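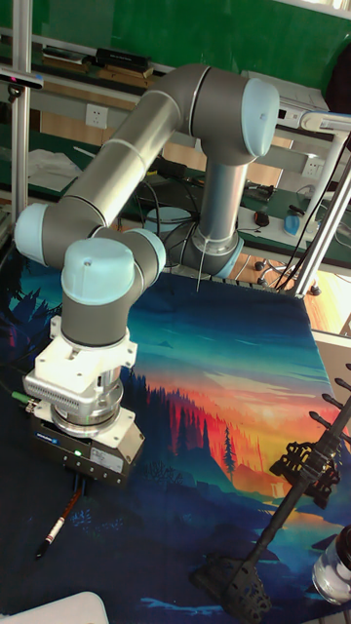 Nandeo Adds Pen-Handling Kit to Its Benchtop Automation Line

Aug 13, 2023

Nandeo has begun taking orders for Rallero, a pick-and-place kit that lets a six-axis collaborative arm collect pens, markers and similar thin items from a flat surface and set them in a rack. The company is selling it to small packaging shops, test labs and training centers that already own an arm and want a working task without writing one from the ground up.

The kit costs $1,846 and ships in two boxes. One holds the adapter plate, a pair of gripper fingers and the cabling. The other holds the rack parts and a printed calibration target. The arm and the gripper body are not included. Nandeo lists four supported arms on its product page and says adapter plates for other flange patterns can be ordered separately, with a longer lead time.

Control software comes from Haddad, which wrote the grasp planner and licenses it to Nandeo. It runs on an ordinary desktop computer connected to the arm controller by network cable. A new object is added by entering its length, its diameter and a preferred grip point. The planner then works out the approach angle and the finger opening. Users can override both values, and the overrides are saved with the object record.

The first version of the planner, released to a small group of buyers in May, handled only items lying within a narrow range of angles. The current version accepts any orientation on the table, although items that touch each other still have to be separated by hand.

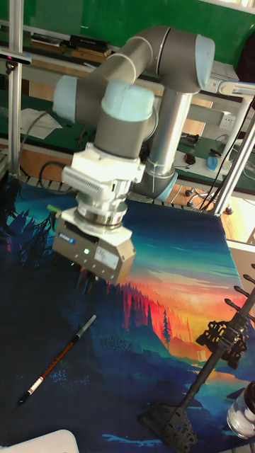
Does the kit need a plain, single-color work surface?
A patterned surface is acceptable as long as it is matte and lies flat. Haddad recommends recalibrating whenever the surface is changed, and advises against glossy film, which can produce false edges under overhead lighting.

Setup follows a fixed order. The adapter plate goes on first, then the gripper, then the fingers. The installer enters the tool length and the payload in the arm controller before any motion is commanded. Nandeo supplies both figures on a card packed with the fingers. The software refuses to start a cycle if the values in the controller differ from the card by more than a set tolerance. Buyers who fit their own fingers can turn the check off, but the setting returns to its default after a restart.

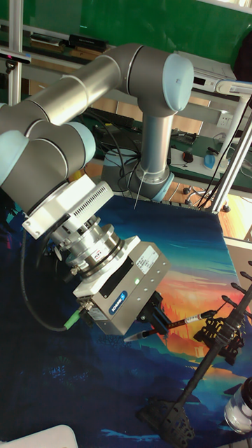
Rallero's rack is the part most likely to be modified by buyers, and Nandeo has published the drawings for that reason. The rack is a long bar on feet, with short prongs spaced along it. A pen is laid in horizontally, as with the white-and-red one resting in the black holder while the fingers have hold of a second, darker pen. Prong spacing is set for common marker barrels. Wider items need a different spacing, which has to be entered in the rack file so that the planner knows where each slot begins. The rack should be fastened to the table or weighted – the manual allows either – and its position has to be taught again if it is moved.

Placement is the slower half of the cycle. The arm stops short of the slot, checks its finger position, and then lowers at reduced speed. Haddad has left this speed open to adjustment but caps it well below the arm's normal travel rate. Operators who want more throughput are told to shorten the distance between the pick area and the rack before they raise the placement speed.

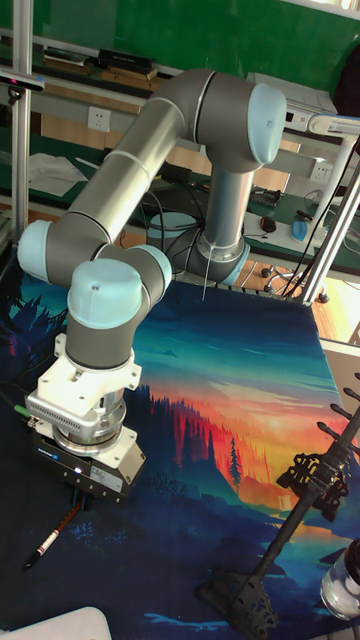

The same advice applies to the pick side. A shorter approach path saves more time than a faster one, and it reduces cable movement at the wrist. The manual asks for a slack loop at the gripper connector and a full wrist rotation by hand control before the first automatic run, with the operator watching for tension on the cable.

Support is handled by Silia, the regional distributor. Silia offers remote setup by appointment and keeps replacement fingers in stock. The warranty runs for two years on the mechanical parts. Finger pads are treated as consumables and are excluded.

Orders placed now are scheduled to ship in the order received. Haddad is working on a planner update for touching items but has not given a release date. Registered kit owners will receive it at no charge.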